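Workroom walk-through – Felport unit, ground floor
May, by Saranya Shetty

Scope: cutting tables, folding and packing area, heat press corner, stock shelves, exits. Started at 9:15 a.m. on Tuesday with the room in normal use. Items marked OPEN need an answer before the next walk-through.

1. Exits and aisles
Front door – OK. Opens fully, nothing stacked behind it.
Rear door – OPEN. Push bar sticks at the left end. It releases, but takes two hands. Reported before and still not fixed.
Main aisle – OK. Tape lines are worn by the shelves and should be redone when the floor is next cleaned.

2. Fire equipment
Extinguishers – OK. Gauges in the green, tags current.
Extinguisher by the press – OPEN. A garment rail was parked in front of it. Moved during the visit. The rail needs its own spot on the floor plan.
Smoke alarm test – OK, heard in the restroom and in the office.

3. Electrical
Press cord – OK. No cracks, plug tight.
Extension cord under the packing bench – OPEN. It has been there since the Oyelaran order and was meant to be temporary. Needs a proper outlet.
Light over shelf row 6 – flickers. New tube on order from Radutach.

4. Tables and work surfaces
Edges – OK. Ran a cloth along each side and it did not snag.
Legs and locks – one table on the window side rocks slightly. Foot adjusted, check again next time.
Surface – OK. Tops are to be wiped at the start of each shift. Pins and blades go back in the tray, never left under fabric.

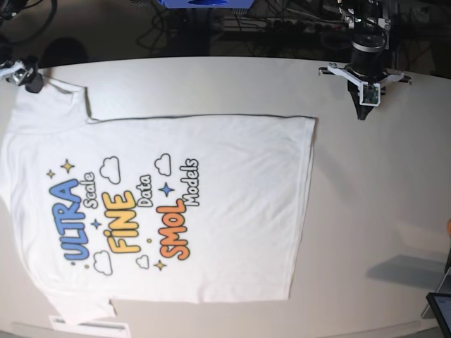 Item 4: printed T-shirt laid flat on a tabletop.

5. Heat press
Guard and handle – OK.
Emergency stop – OK, tested twice.
Gloves – OPEN. One pair has a hole in the thumb. Throw it out and replace it.
Warning label – faded, still readable from the operator's side.

6. Storage and lifting
Shelf load signs – OK. Limit is 500 lb per bay and all bays looked well under.
Cartons – OPEN. Drelodau cartons weigh nearly 40 lb and were on the top shelf. Bring them down to waist height. Two people to lift until that is done.
Step stool – OK. Rubber feet good.

7. First aid
Kit – short on medium bandages and eye wash. Everything else in date.
Accident book – OK. Last entry is a paper cut, signed.

Send fixes and dates to me in writing – a note on the board is easy to miss. The rear door comes first, then the extension cord.

Questions about this checklist: Felport office, front desk | © Felport | Back to top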